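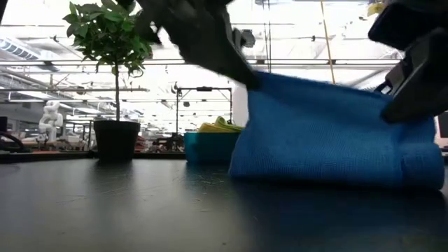 Folding a towel on a smooth, hard surface is mostly a matter of keeping one edge straight while the rest is brought over to meet it. Lifting by the top edge takes the slack out of the upper part of the cloth, but it does nothing for the layers lower down. The blue towel is a fair case: its top edge is stretched, the bottom edge lies nearly straight on the dark tabletop, and the right end still bulges in a thick rolled or folded section with a crease beside it. A bulge of that kind has to be opened and laid flat before the next fold, or it will be carried into every fold after it. The questions on this page come from people who fold small household towels at a table and want stacks that stay square.

Folding Small Towels and Cloths: Frequently Asked Questions
Vandholm Household Notes
Last revised 14 Jun 2025

Which edge do I start from?

Start from a hemmed edge. A hem is stiffer than the body of the cloth and holds a line when it is put down. If the towel has hems on two opposite sides and a woven edge on the other two, align the hems first. Woven edges stretch more and are a poor reference.

How do I find out whether the towel is still square?

Fold it once corner to corner and look at the free edges. On a square cloth they meet along their full length. On a rectangular one they never will, so fold it in half instead and compare the short sides. A small mismatch is normal after washing and can be pulled out by hand while the cloth is damp. A large one is usually permanent.

Does the direction of the ribs matter?

Yes. A ribbed weave bends easily along the ribs and resists bending across them. Make the first fold across the ribs, while there are only two layers to bend, and the second fold along them. If you do it the other way around, the last fold tends to spring open.
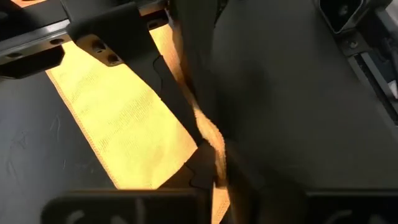

The hem can mislead you on this point. On some cloths the ribs run parallel to the stitched border and on others they cross it at a right angle, so check the weave itself before choosing the first fold. Side light makes the ribs easier to see, particularly on pale or yellow fabric, where overhead light flattens the texture.

Halves or thirds?

Halves for dishcloths and hand towels. Thirds for anything that has to fit a narrow shelf. Folding in thirds hides both long edges inside the stack, but it takes more care: the first flap has to stop at exactly two thirds of the width, or the second flap will overhang.

How flat should each fold be pressed?

Run the side of your hand along the fold once, from the middle outward. Pressing from one end to the other pushes slack ahead of your hand and leaves it in a lump at the far corner. Do not press the fold with an iron unless you want the line to stay.

The cloth slides around while I fold it. What can I do?

Smooth tabletops offer very little grip. There are two usual fixes:

Lay a larger cotton cloth down first and fold on top of it.
Keep a forearm on the bottom edge while you bring the top edge over.

We tried the Nalten mat as well. It holds the towel well, but lint collects on it quickly and it needs rinsing after every batch.

Will towels scratch the table?

Cotton alone will not. Grit caught in the weave can, and so can rings, watch straps and the underside of a laundry basket. Wipe the surface before you begin and shake each towel out away from the table.

Why do my blue and yellow towels end up different sizes?

Usually they come from different production runs. Shrinkage also depends on the dryer setting. Sort by measured size – color second – if the stack has to be even.

How many towels per stack?

No more than 5 for thick weaves. Higher stacks lean and the lowest towel picks up a permanent ridge. Thin cloths can go higher if the folded edges all face the same way.

Where is the printable folding sheet?

It is sheet 1546 in the Herkeck series. The version issued in August shows the folds in thirds the wrong way around and should be thrown out. The Noiphan edition has the same diagrams on a smaller page, with the measurements moved to the back.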